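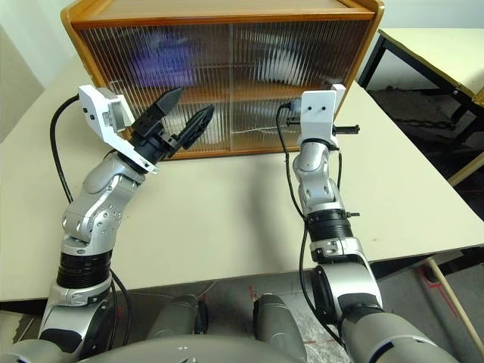 Hongmei Feng had 300 trials in the table and one question that she could not answer. Why did Oron wait before the glass doors?

With clear doors it moved at once. With ribbed doors it stayed still for 2 seconds, and only then reached for the edge.

"It is the depth reading," said Mellor. "The glass spoils it."

She covered the depth input and ran 25 trials more. The pause remained — the same length, every time.

In the evening she sat down at the table herself and looked at the purple-blue shape behind the glass. She tried to name it. Then she wrote in the notebook how long she had waited.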